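Ticket: councillor interview post vanishes from feed after edit
Status: open, waiting on Trendadgate support

Hi again. I run the Pakley council blog, the one that's been giving the mayor's office a bit of curry over the Ahonen Road rezoning. On Tummont hosting, if that helps.

The problem started when I edited my post on the rezoning vote to add the councillor's reply (he'd put it up on his own page and I wanted it in full, fair's fair). I hit Update, got the green tick, and the post dropped straight out of the RSS feed. It's still on the site if you've got the direct link. Other posts are fine, it's only that one and the follow-up, so 2 posts all up.

What I've tried so far: cleared the plugin cache, cleared the host cache, re-saved permalinks. Logged out and back in. Swapped the featured picture on the follow-up for a plain one from my media folder, and it uploaded no worries but the post still won't show.

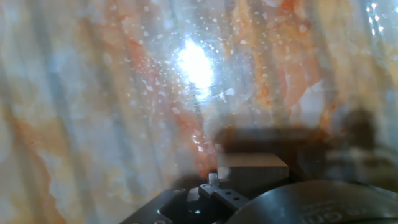

Replacement featured picture: veined, stone-look surface with light glare

The server log gives me a 200 for the feed, so it's loading, just without those two in it. I did have something like this in December after a plugin update, and that time turning the feed module off and on again fixed it. Not this time - I've done it twice.

One thing I noticed while typing this: both posts have the councillor's reply pasted in from social media, curly quotes and all. Could a dodgy character be tripping the feed up? I'll strip it back to plain text tonight and report back. Please don't close the ticket in the meantime!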